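About Us

Thambiah Gripper Trials

We try out robot hands so other people can choose them with their eyes open. Grippers, arms, wrist cameras, controllers: if it bolts on or plugs in, we probably want a go with it. We're a small outfit working out of the old paint shop in Demargate, and we've been at this long enough to have strong feelings about cable ties.

The whole thing began as a side job for Premberg, a packing company that had three quotes for grippers and no way of telling which one could handle its bottles. Selma Živković offered to borrow all three and find out. She wrote up the results in plain language, with the bad runs left in, and Premberg passed the report around to its suppliers. By the following July we had a lease and a waiting list!

What we do

Clients send us the gear they are thinking of buying and a description of the job. We set up a bench trial, run it over and over with the same objects, and send back everything: the logs, the video, our notes and a short report you can read over lunch. A standard comparison is 90 grasps per gripper. If two grippers land close together we keep going until we're comfortable with the answer, and one memorable pair took us to 935.

We love ordinary objects for this work. Machined test blocks are lovely to look at and they all behave. A drink bottle doesn't. It flexes, it's see-through, the label has a different feel from the bare plastic, and depth cameras tend to get very confused about where it begins and ends. Round, low things are the other favourite, as a parallel jaw has to come in at a sensible height and line up with the middle or it will just nudge the thing along the table.
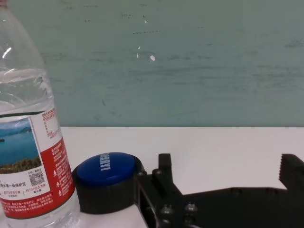

Angus Kinnear

I look after the wrist camera side of things, and I'm the one who goes on about viewpoint. A camera on the wrist gets wonderfully close. With the jaws spread you can see both fingers and the gap between them, down to the little teeth on the inner face, and you can judge an approach in a way that's very hard from up high. The price is that you lose the big picture. A bottle right beside the gripper runs off the top and bottom of the view, and a program that has only ever learned what whole bottles look like may have no idea what it's dealing with.

So we test with both. Every trial at Thambiah records a close view and a high view together, and we report on them separately. Quite often a client comes in asking about grippers and goes home having changed where the camera sits. I find that part of the job enormously satisfying (my partner has asked me to stop bringing it up at dinner).

How we compare

Two-arm work is where we've been putting most of our energy lately. With an arm on each side you can give one the bottle and the other the neighbour, swap them over, and learn heaps about reach and clearance that a single arm will never show you. We start with both grippers open and the objects close together, one partly behind the other, which makes planning the approach a proper puzzle.
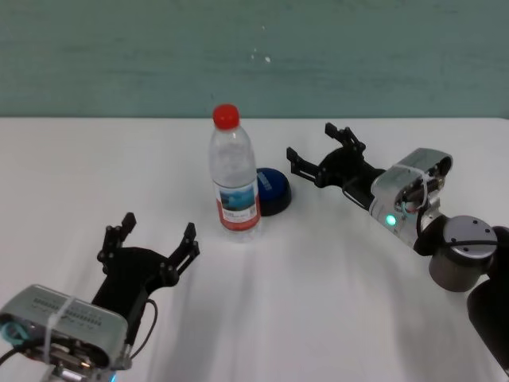

Photo: Noémie Beaulieu

Parallel jaws with linked fingers are the type we get asked about most. They're simple and forgiving, and there are plenty of them around at prices a school or a small workshop can manage. The questions we look at are always much the same. How wide do they open, and how much of that width is useful? Do the tips stay square to each other as they close? Where does the cable go when the wrist turns over? That last one gets a full page in our reports, and it's the page clients ring us about.

On the controller side, Mitali Liyanage runs every arm through the same set of moves before it touches an object: slow, then faster, then with a stop thrown in halfway. She built the Minevberg sequence, 32 short moves that shake out most timing problems in one morning. It's free to anyone who writes and asks. People have sent back changes from all over, and several of them are now part of our own version.

Who we are

Selma Živković started the place and still designs most of the trials. She came from bottling lines and has an uncanny ear for a gearbox that's about to complain.

Angus Kinnear handles cameras, calibration and lighting.

Mitali Liyanage does controllers and software, and answers the technical mail.

Noémie Beaulieu writes the reports in English and French and takes the photos on this site.

Sipho Mabuza joined us straight from college and runs the bench day to day. He also keeps the parts drawers in a colour order that the rest of us have learned to respect.

Visiting and sending gear

We like visitors. Write first so we can have something running when you turn up. If you're sending a gripper, please include the mounting plate, the cable and whatever manual you have, even a bad one. Your gear goes home to you at the end along with the recordings.

Schools and colleges pay a reduced rate, and a class can join a trial by video link and pick the order of the runs. The last group argued for a good ten minutes over which arm should go first, and we enjoyed every second of it.
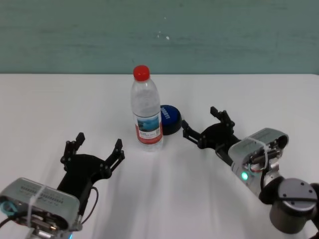 Can you test a gripper on an arm you don't already have in the workshop?
In most cases we can, as long as you send the arm as well or the gripper fits a standard wrist flange. Tell us the make and model of both when you write, and Mitali will let you know whether an adapter is needed and how long it would take to get one.

Trial bookings are made by email through the contact page, and we reply within two working days.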